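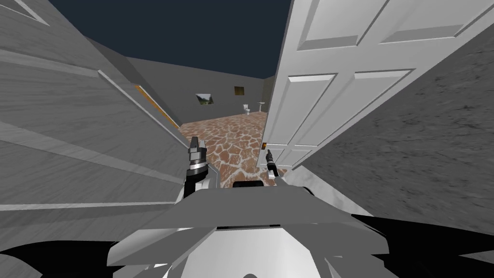
How a Robot Learns About Doors

You probably open many doors each day without thinking about it. A robot has to be taught. One way to teach it is to collect a large number of examples of doors being opened, closed and passed through, and then let a computer program study them.

The Plislow project began collecting door examples in February. All of them come from a simulator, a computer program that works like a very strict video game. It keeps track of where every object is, how heavy it is and what happens when two objects touch. The rooms in it are simple. They have walls, floors, doors and a few furnishings, such as a toilet or a small painting on a wall. The space above the walls is dark blue, and no ceiling can be seen.

What is an example?

In this kind of work, one example is called a demonstration. It is a recording of one try at one task, from start to finish. A demonstration has two parts that are saved together.

The first part is what the robot senses. This includes pictures from its point of view and the angle of each joint in its arms.

The second part is what the robot is told to do. This is a long list of small commands, such as "raise the left wrist a little" or "close the right fingers."

The learning program compares the two parts. It looks for patterns that connect what was sensed with the command that came next. After enough demonstrations, it can be given a new picture and can suggest a command by itself. The suggestion may be wrong, especially at first.

Who moves the robot?

A person does. That person is called an operator. At Plislow the operator holds one controller in each hand. When the operator's left hand moves, the robot's left arm moves in the same direction. The right side works the same way. Squeezing a trigger closes the fingers of the gripper, the part that does the job of a hand.

Halima Muli recorded most of the bathroom doorway demonstrations. The way into that room is narrow, so both arms must be kept forward and close together. If an elbow touches the wall, the simulator records the contact.

Operators are asked to work at a steady speed. A long pause is a problem for the learning program, which may copy the pause as if it were part of the task.

The knob

A doorknob is a small target. The gripper has to arrive at the right height and the right angle before its fingers close. If it is too far to one side, it closes on air. If it is too far forward, it pushes the door away.

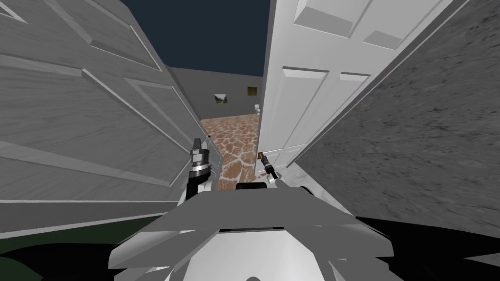 Hatsue Kamata asked why the computer could not just be given a rule, such as "go to the knob and turn it." A rule like that works for one door in one position. When the door is already open a little, or the robot is standing farther to the left, the rule needs changes. Writing a rule for every case would take far longer than recording examples.

Why so many?

On 1 October 2018 the collection held 1653 demonstrations. Of these, 1555 were kept for learning. The rest were removed after checking. A demonstration is removed if the recording stopped early, if some of the pictures are missing or if the operator was doing a different task from the one on the label.

Small mistakes are often kept. If the gripper misses the knob, backs up and tries again, the learning program gets to see how a miss can be corrected.

The starting position is also changed between recordings. If the robot always began in the same spot, the program could memorize one path and fail everywhere else.

Testing

Before learning starts, 70 demonstrations are set aside. The program never studies these. They are used later to compare its suggestions with what the operator did, in the same way that a spelling test checks words without the list in front of you.

Words to know

Demonstration: a recording of one try at a task.
Gripper: the part of a robot arm that holds things.
Operator: the person who controls the robot during a recording.
Simulator: a program that imitates objects and how they move.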